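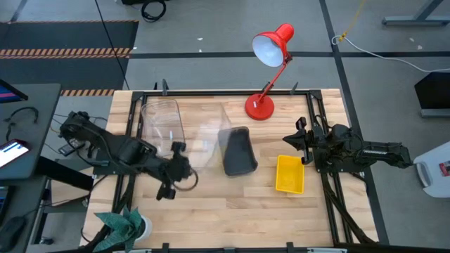 Grippers and End Effectors

Re: [arms-list] Bremel fingers vs. Nellodex fingers, first impressions
June 26, 2020

Mikkel Nørgaard wrote:

> We swapped the stock fingers for the Nellodex set on both arms and I
> don't think I'd go back. Success rate on the tabletop set went up right
> away, and the operators say it feels much more natural. Clear plastic is
> no longer a problem for us. I'd recommend it to anyone still fighting
> with the Bremel pair, especially at 685 a set, which is cheap compared
> to the hours you lose to dropped objects. We are going to order more for
> the Plolcombe cell in August unless somebody here talks me out of it.
>
> Also, has anybody tried them with the Brøndum controller? I assume it
> just works.

Mikkel,

I'll have a go at talking you out of it, or at least at slowing you down.

First, "went up right away" is the part that bothers me. You changed the fingers on both arms at the same time. From your earlier post I gather you also re-zeroed the arms and moved to the newer firmware that same week. Any one of those could give you a better day. I've had a good day from tightening the wrist screws.

Second, clear plastic. I've been on this for two weeks now with the two-arm table, and the clear container is still the object I trust least. It's the tall one with the rounded edges. Standing up, it is fine with either set of fingers. Lay it on its side and the whole thing changes. The finger meets a curved wall, there's nothing flat to close on, and whatever force you put in goes into pushing the container along the wood. From the head camera you mostly see the grain of the tabletop through it, plus a few weak reflections, so good luck telling by eye whether you have a grasp or are just leaning on it. I can't tell from a single still and I doubt your operators can either. If they say it feels natural, I'd want to know what they were feeling, because on our setup there is no force feedback at all.

So when you say it's no longer a problem, do you mean upright or tipped over? And was the open end toward the gripper or away from it? If one finger can go inside the rim you are doing a rim pinch, and a pair of kitchen tongs could do that.

Third, the shallow tray. I keep a small yellow one out on the right side because it's dull and it shows up bad fingers faster than anything else I own. There is very little wall to grab. Come in too high and you close on air, come in too low and you are scraping maple. The Bremel fingers did it badly. The Nellodex fingers did it a bit less badly, as far as I can say from 13 tries, and 13 tries is nothing. I would not spend 685 on it.

What I'd like to see before anyone orders for Plolcombe:

- One arm changed, the other left alone. Same objects, same person driving, then switch sides.
- 100 grasps per object per finger set. I know, it's boring. We do it over a couple of afternoons.
- Count a push as a fail. I've seen logs where the container got shoved into the target area and went down as a success because it ended up in the right place.
- Keep the lamp where it is. If you have a lamp on the table like we do, mark where the base goes and note which way the shade points. A reflection on a clear wall moves when the lamp moves, and then you are comparing lighting.
- Write down when you last checked the finger opening. Ours drifts.

On wear, the Nellodex page says the pads are good for 1000 cycles before you should look at them. I have no idea what they count as a cycle. An empty open and close is not the same thing as squeezing a hard plastic edge. I wrote to ask and got the same sentence back.

On the Brøndum controller, no, don't assume. I ran it for one evening. It moved the fingers, so in that sense it works. But the closing width it reported didn't match what I got with calipers, and the error wasn't constant, it got worse near fully closed. That's where you need it for thin stuff. Could be my config. I used the default gripper profile and there isn't one for these fingers, so you'd be writing your own anyway. If somebody has a profile they believe in, please post it, and post how you checked it too.

Cables: the longer fingers put the wrist in a different spot for the same reach, and on the left arm I had to redo the cable wrap at the second joint. Ten minutes of work, but if you tie yours down hard to the frame rail, leave more slack than you think before the first run. On the right arm I didn't need to touch anything. I don't know why.

I'm not saying they are bad fingers. They're a decent bit of machining and the mounting is better than Bremel's, where you need three hands to get the second screw started. I would just like to stop seeing "feels better" on this list followed by a purchase order. The same thing happened with the soft pads last year and half of those are sitting in drawers now.

Can you send your raw logs, including the tries you threw out? Failures with video would be best. If your numbers hold up on the tipped container I'll say so here and order a second set myself.

One more question and then I'll shut up. Are you running with the position hold on after close, or do you let the motor relax? I get different results on the tray depending on which, enough that it might swamp the finger difference completely. The docs for the arm say to leave it on. The forum says off. I've been leaving it on.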